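# About the towel bench 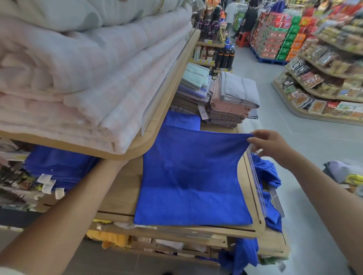
*By Janka Procházka, Herix workshop. Last touched up 17 Aug 2022*

So, hi! I'm Janka, and I look after one machine at Herix. We're a small company that builds and services folding cells for shops and laundries, and mine is called Hinelura (the name came off a list, I had no say). It picks up a towel by the corner, opens it out, folds it and puts it on a stack. When it's in a good mood it gets through 126 an hour.

Most of my job starts with a corner. You pinch it, lift it, and look at how the cloth bends, and that tells me more about where to set the grip than any data sheet I've been handed. A soft microfiber towel on a smooth wooden shelf lifts one way, a thick cotton one lifts quite another, and the cell has to cope with both. I keep 244 grip settings in a binder, sorted by fabric, and yes, also on the computer.

Setting up at a new site takes me five days. I level the table first, then bolt down the arm base, then run the air line and check it for leaks with soapy water. After that it's cameras and a lot of towels. At Giseck, where we put a cell in last June, I ran 558 folds before I signed the sheet, and I re-taught the second fold twice because the hems kept landing crooked.

Looking after it is mostly cleaning! Lint gets everywhere. I vacuum the table slots every evening, wipe the camera windows, and swap the rubber finger pads once they go shiny. If the cell starts picking up two towels at a time, check the pads before you touch any settings (please!). The spare pads come from Kyriakidis and live in the top drawer with the hex keys.

If you have one of our cells and it's acting up, call the workshop and ask for me. Have the serial number handy, it's on the plate behind the left door, and tell me what kind of towels you're running.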